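This site uses cookies to remember your reading preferences. Accept | Decline
1 min read

To: Stitley swap list
Subject: Re: boxes for the February move

> Does anyone have medium boxes to pass on? I need 8 or so and
> can collect anywhere on the Zarnton side.

I can let you have 2 now and more after the holidays. One is a tan box with "W20.5x20x11.5" printed on the flap, if I'm reading it right. It's on the sofa with a few small things in it, which I'll take out first. The handle cutout on one side hasn't been punched through, so carry it from underneath.

The red velvet sofa is also going, button back and all. It needs a lint brush. Pickup only - it won't fit in my car. Reply off list if you want either.

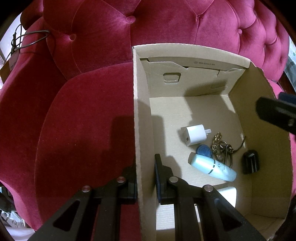 Sofa and one of the boxes, Stitley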